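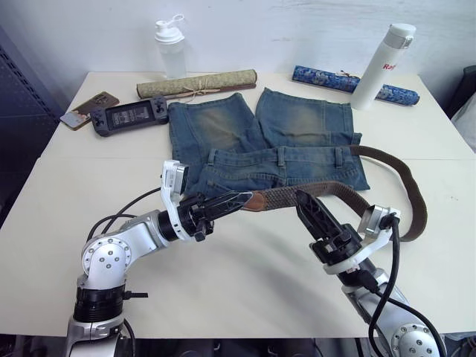 Afia Amissah objected at the first project meeting that a belt is bought for a waist and kept for a decade, and that any account of clothing which stops at the till has missed most of the story. The remark was minuted and then ignored for two months. This section is a belated attempt to take it seriously.

Figure 3. Faded denim shorts with a braided belt.

4.2 What people say they keep

We asked 596 households in Fitby and Nirnel to list every garment they had owned for more than five years and to say why it was still in the house. Of these, 400 returned a usable list. The remainder sent back blank forms, apologies or, in one case, a parking notice. The survey closed on Feb 28, 2021, a time of year when nobody in Nirnel is wearing summer clothes and most people have forgotten where they put them.

Denim was named more often than any other fabric, and it was nearly always defended. Respondents who admitted that a shirt was "finished" would describe jeans or shorts in the same state as "just getting good". Fading, which shops treat as a fault in a jumper and charge extra for in a pair of jeans, was given as a reason for keeping denim by 200 households.

Belts were a different matter. Few people listed them until prompted, and several asked whether a belt counted as clothing at all. We had no firm view and told them to use their judgement — a decision we came to regret at the coding stage, when one respondent's belts turned up under "tools". Once prompted, owners of woven or braided belts tended to mention comfort, and in particular the freedom to fasten them anywhere along their length. Owners of leather belts talked about the holes, often with some feeling.

The Agbeko wardrobe study found that accessories outlast the garments they were bought to go with. Our lists agree, with the reservation that most people could not remember what the belt had been bought to go with. We return to the trouser question in 4.3.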